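Workshop tips from the robot club - whiteboards, pens, mess

Last updated 31/07/2022

Quick page this, put together between sessions. Bits we keep telling the new ones when they join the two-arm writing project at the Prunberg club. One arm holds the board, the other writes. Sounds easy. Isn't. If you're here for the wiring page it's on the other menu.

Mostly household stuff really, cloths and pens and tape. Works just as well for the whiteboard on your fridge.

CLEANING THE BOARDS

Dry cloth first, always. Then a barely damp one. Then dry again. If you go in wet you get grey soup and it runs down into the edging and sits there till the next time somebody tips the board up and it all comes out on the table.

Old ghost marks - go over them with a fresh pen, wait a few seconds, wipe both off together. Works on most of them. Leave it overnight and it's twice the job.

Stubborn ones, a drop of surgical spirit on kitchen roll. Small drop. Lid back on the bottle before you do anything else. Window open.

No scouring pads. No magic sponge things either, they take the shine off and after that every mark stays for good. We lost a decent board that way.

Toothpaste - tried it, smells nice, no better than spirit.

Clean the rim as well. Fingers (yours or the robot's) leave black on it and it comes off on your sleeve.

PENS

Store them flat. Not tip up, not in a mug. Tip up for a week and the first three letters come out like a ghost wrote them.

Scribble on scrap before you put a pen in the gripper. Ten seconds. Saves you running a whole program with a dead pen and then blaming the code, which we have all done.

Cap on the second the run stops. Stick the cap to the table with a bit of putty so you know where it is.

Squeaking means pressing too hard or nearly dry. Felt going flat on one side means definately pressing too hard. Back the arm off a touch and try again.

Thin line, fat line, thin line - board is moving, not the pen. Look at the holding arm first.

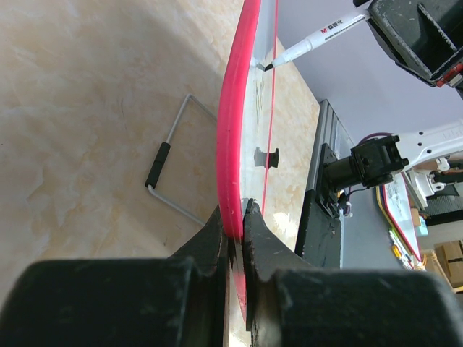

Pen tip on the board, one arm holding the rim and the other on the pen.

Hold low on the rim and grip the frame, never the white bit. Jaws on the writing surface leave dents and you can't get them out with anything.

Slant the pen a little. Straight on and it chatters, too flat and the barrel touches before the felt does.

Wrap of masking tape round the barrel if it slips in the jaws. One layer. Elastic bands looked clever but they roll.

If your board has a fold-out stand, use it, even with the arm holding. Takes the weight and the thing wobbles less. Foam on the wire is worth having, stops it skating about on a shiny table. Pipe lagging from the plumbing shop, slit down one side, cut to length with kitchen scissors. Job done.

TABLE AND LIGHTS

Shiny tables wipe down lovely and are a pain for everything else. Boards slide. Non-slip drawer liner under the feet, the rubbery mesh sort sold by the roll. Wash it in the sink with washing up liquid when it stops gripping, let it dry flat, good as new nearly.

Pen on the tabletop - spirit on a cotton bud, test a corner first. Don't scrub in circles, you just make a bigger circle.

Glare. This is the one that catches every team. Ceiling lights bounce straight off a glossy board and into the camera, and then your line finder happily follows a light tube across the board.
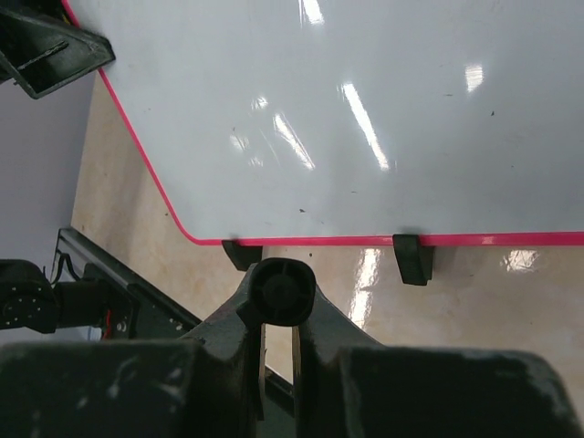
Ceiling lights all over the white. Check for streaks before you start.

Things to try, cheapest first:

Turn the board a bit. Often enough on its own.
Switch off the lights directly over the table if they're on seperate switches.
Baking paper taped over a desk lamp, lamp off to one side. Cool LED bulb only, and keep the paper well clear of it. Never an old hot bulb.
Big sheet of card propped up as a shade. Side of a delivery box is fine.

Then leave the lights alone for the rest of the session. Changing them half way through means doing your camera settings again.

Smudges show up worse under glare too, so a quick wipe after you've moved the board, not before.

CABLES, TAPE, ODDS AND ENDS

Move the arm by hand through the full reach (power off) and watch the cables. If one goes tight, more slack. If one drags over the board it will smear your writing, and you'll have the neatest smear in the room.

Reusable cable ties. The snip-off sort end up on the floor and then in the hoover.

Masking tape marks on the table for where the board goes. Pencil the date on. Peel it off slowly at the end of term, warm it with a hairdryer if it's been there ages.

Wipe the gripper fingers with a dry cloth. Scuffs don't matter, ink does.

Bread bag clips make good cable labels, biro on the flat side.

Hair back, sleeves up, hand near the stop button. Every run, even the boring ones.

FOR THE AUGUST MEET AT MESTANO

Bring 2 cloths per team, 6 pens, your own tape. Roll of drawer liner between two teams will do. Spirit stays with the adults.

Pack boards face to face with a tea towel in between. Pens in a sandwich bag, zipped, flat at the bottom of the box.

More tips welcome, pin them on the board by the door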